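Curstead 661 sloping-sided storage bin: review

Rating: 4 out of 5

I bought the Curstead 661 from Dawber in July to replace two cardboard boxes on the workbench. It has been in use every day since then. It cost £30, with free delivery to the Stadlow branch.

Size and shape

The bin is large and rectangular, and the sides slope outwards towards the rim. You can see what is at the bottom without tipping it, and small things are easy to pick out. The slope does mean it needs more table space than the floor area suggests, so measure at the rim before you order.

Wear

The grey outer faces have stayed tidy. The inside marks more easily. There is a white band across the inside, under the far wall, and ours is now scuffed, with dark scratches along its lower edge. The floor has worn streaks too. A damp cloth takes off the loose dirt but leaves the scratches.
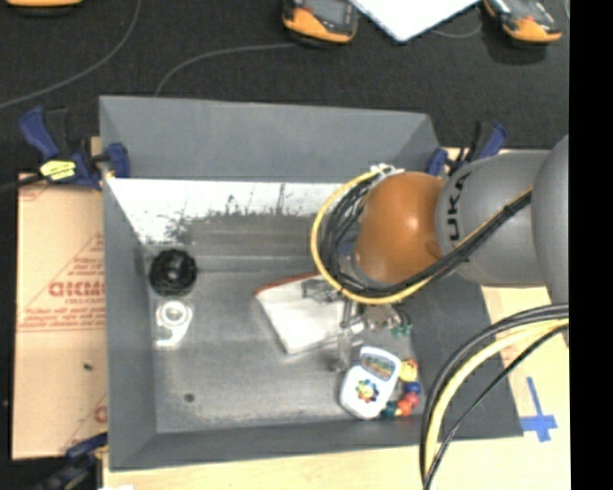 What we keep in it

Mostly flat things such as books, with small toys and odds and ends beside them. Flat items tend to end up at an angle in the middle.

Alternatives

The Justthorpe version has straight sides and holds more, but it costs £100. I would buy the Curstead again at the lower price. A lid would earn it the fifth star.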